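Bench tidy, finally

Saturday, kettle on, quick one before I go out. The little lab bench has been a mess since June so I've gone through it. Started with the pipette stand. Mine came from Skakell, 36 quid, blue bar across two metal legs, nothing clever. Pipette hangs tip down and thats it. Does the job.

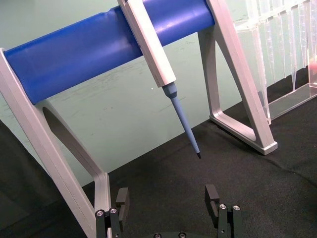 The rest of the table

Black cloth stays. Hides stains, stops glass sliding. Transfer pipettes go upright in the clear rack, bulbs at the top, next to the stand — not in a drawer, I lost a whole bag that way. Beaker in the middle where I can reach it.
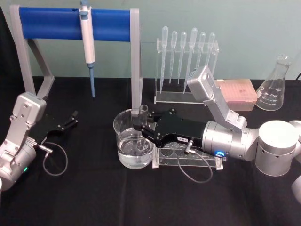 Also threw out 2 carrier bags of old tubing and a Boltov catalogue with 383 pages I never opened. Felt good. Still got the Qaisi labels to sort, they peel off if you so much as breathe on them. Might go back to masking tape and a marker pen. Cheap, ugly, sticks.

Oh and wipe the legs of the stand when you do the bar. I always forgot, dust gets in all the cut out bits. Damp cloth, then a dry one, takes a minuet.
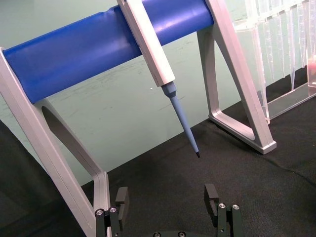
Can't you just lay the pipette down flat on the bench?

I wouldn't. Liquid can run back up into the body if there's any left in the tip, and then you're stripping it down. Hang it up.

Shelves next week, maybe.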